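Thursday, Nov., a little after 4 pm
Room light, continued

Finally got the light meter back from Hanyu, so this afternoon was all about the ceiling. I have wanted to do this since we moved the benches and I am so glad I did, because the room is stranger than I thought (in a good way!).

Setup: blinds all the way up first, then all the way down, ceiling lights on for both. Meter flat on the surface, sensor up, wait for the number to settle, write it down. I stood well back each time. Forgot once at the marble-pattern table and shaded the thing with my own shoulder, so that reading is crossed out and repeated.

Blinds up, window sill: over 3,000 lux, and jumping every time a cloud went by. I stopped trying to get a clean value there. Blinds up, middle of the table: 962. Blinds down, back corner by the Skarness shelves: 154, and that's the spot where Guilan has been soldering all month. No wonder she complains. I showed her the number and she said "see?" and went straight to find a desk lamp.

I drew nine points on the floor plan and got through six of them. The other three are near the door and can wait for next week.

The big thing I noticed is how much the ceiling itself is doing. Everything up there is painted the same white, pipes and ducts included, so it all bounces light back down. I tried holding a sheet of black foam board over my head between the pipes and the table, and the reading on the table dropped right away. Not a proper test, my arms were shaking and the board was sagging, but I want to do it again with the board clamped to a stand. If the bounce matters as much as I think it does, we should be very careful about hanging anything dark up there, and that includes the Ornenus cable trays, which only come in black. 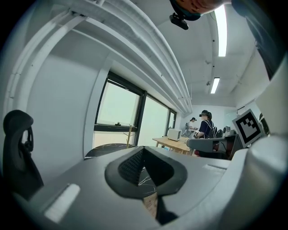
Ceiling over the marble-pattern table, long strip near, short strip farther back. Pipe bundle at left, window wall starts behind the chair.

Sat down after that and just looked up for a while. The pipe bundle goes across at a slant, and the light strips don't line up with it at all. I had drawn it parallel to the windows on my plan! Fixed now, in red. If anybody has a copy of the old sheet from the Flulum folder, please toss it.

On the strips: I like them more than I expected to. The long one gives a nice even light and I couldn't find a hard shadow edge under it when I held a pencil upright on the table. The short one I'm less sure of. From my chair it looked a touch pinker than the long one, and Hanyu says she can't see any difference. I've seen the same thing on two other days, so I'm leaving it in here as my opinion against hers. We could settle it with a gray card and a camera locked to daylight.

Glare is the other problem. The tabletop is black with thin white veins and it's shiny enough to throw a strip light right back in your eyes if you sit on the wrong side. Turning my chair a quarter turn toward the windows got rid of it completely. Such an easy fix! I then put down the matte gray mat from the Song kit and the glare went away from the first seat too, but small dark screws are harder to see on it, so it's a trade. Guilan prefers the mat. I'd like to try the lighter one before we cut a piece to size.

Also tried tilting the blinds halfway. Lovely light, very soft, and for ten minutes or so I got nothing done except admire it — then a cloud came over and the table went dull. No numbers written down for half-tilt. Should do that properly.

To do:
Last three floor points, by the door.
Redo the black board test with a stand, blinds down, same spot on the table.
Gray card under each strip.
Readings with blinds half-tilted, morning and afternoon.
Desk lamp for the back corner, then measure again (Guilan has one at home if the spare is dead).
Ask whether the cable trays can be painted white before they go up.

Meter is in the top drawer with a fresh battery in it. Put the cap back on the sensor, please, it scratches easily.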